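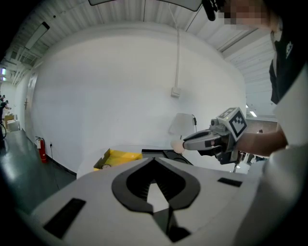

Customer replied by web form: the collar is still wrong on the replacement, it rolls under by lunchtime same as the first one did, and she's not ironing a knit shirt three times a day. Wants a refund or one that lies flat.

Ticket 592
Item: Ornar knit polo, long sleeve, moss, size M
Sold by: Cerer online shop
Maker: Mughal
Status: reopened
Opened: Sunday, July 31, 2022

Log so far

First contact. Collar points curl under after one wash. Asked for care details. Says cool hand wash, dried flat on a towel, no dryer. Matches the label. No reason to refuse.

Replacement sent from the same shelf. Shoud have checked the batch first, my fault. Both shirts carry the Ustulgate yarn tag, same dye lot.

Reopened, see top. Asked her to measure the collar at center back, laid flat. She gets 3 inches. Spec sheet says the same so it isn't cut short. Placket fine, buttons fine, no pulls.

Tried here on a shelf sample, same lot:
- steamed from the underside, pinned flat overnight. Held till worn, then curled again
- cool wash, reshaped damp, weight on the points. A bit better, left side still goes
- sample from the older lot, same wash. Lies flat, no trouble

So lot, not washing. Compared the two inside out. Older one has a band of firmer knit where the collar joins the neck. New one doesn't, or it's so soft I can't feel it. Nothing about a change on the spec sheet.

Sent to Mughal with measurements, asked straight out if the collar band was changed.

Mughal reply: yes, lighter band from this lot on, done for "a softer hand at the neck". They didn't think it would affect the roll. Will take back unsold stock from the lot. Asked them about the navy and the sand too, no answer on those yet.

Told customer: full refund of 45 dollars plus her return postage, or an older lot shirt in charcoal (no moss left in M). She asked if charcoal is more of a gray or more of a black. Said gray, dark, slightly warm. She's thinking about it.

To do
- pull moss from the shop page, all sizes. DONE
- check navy and sand for the soft band, feel inside the collar before anything ships
- fix the returns note, it still says curling collars are a washing problem
- the other 3 complaints on this style were closed as "care advice given". Reopen them, same offer
- chase Mughal re restock, they said November for moss with teh old band

Update: customer picked charcoal. Checked the collar by hand before packing, firm band is there. Return label for the moss ones emailed, both can go in one bag. Leaving open until she's washed it once.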